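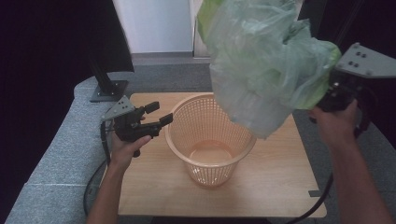 PUDELL, July - The general counsel of Canura keeps the company's patents in a spreadsheet, and she would like it known that the spreadsheet is color-coded. Green rows are patents the company uses. Red rows are patents it bought and can't explain.

"We have 157," she said. "I've read most of them. One of them I've read four times and I still think it's a drawing of a hinge."

Canura makes scheduling software for clinics. In the spring it was sued by Plandalard, a larger rival, over two patents covering the way a calendar turns gray when a slot is taken. She describes the claim as "graying, with confidence."

Her answer was to go shopping. Canura bought 30 patents from Marciniak, a pager company that had stopped making pagers, and countersued 15 days later.

Did anyone at Canura want pager patents? "We wanted something to throw," she said. "You don't ask a rock where it went to school."

Plandalard has called the countersuit baseless. She called that "the nicest word they've used so far" and went back to her coffee.

Talks on a cross-license are under way, mostly by phone. If they work out, both companies will be free to gray each other's calendars - for a fee she declined to discuss.

The hinge patent, she said, is staying in the red.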